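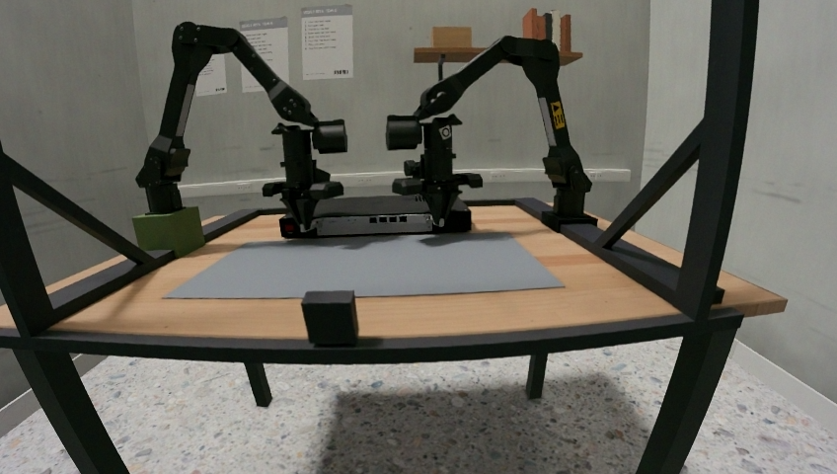 Can a machine do your chores yet?

I get this question at least once a week, usually from somebody holding a laundry basket. My short answer is: some of them, slowly, if you tidy up first!

Take the cable mess behind the router. I'd love to hand that job over (I hate it, my knees hate it), and two arms on a bench can now get hold of small parts pretty neatly. Getting hold is the easy half, though. A plug has to go in straight, and you and I feel that in our fingertips without thinking. A gripper has to be taught it, or it just keeps pushing. 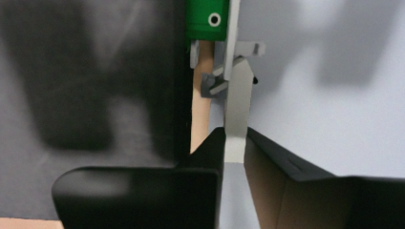 Fingertips on either side of a slim, pale bar, with very little room to spare.

My friend Farzana Abbasi runs the repair counter at Plustlow, and she has a rule I've stolen for my own kitchen: if you'd need to explain the job to a tired teenager, don't give it to a machine. Floors, yes. Folding a fitted sheet, no way.

If you want to get your place ready anyway, a few things help right now, robot or no robot:

Keep one flat, clear spot for fiddly work and put a mat down so nothing slides.

Give every tool the same home every time. Machines like that, and so does my husband.

Label both ends of each cable. I did ours in October and it took 2 rolls of tape and 3 cups of coffee.

Get the stuff you use daily off the floor – shoes, chargers, the dog's rope.

As for the shop floor, repeat jobs with the same part in the same place are the ones I'd hand over first. Odd jobs I'd keep for myself for a good while yet. Write and tell me what you'd give away first. Mine is still the oven racks.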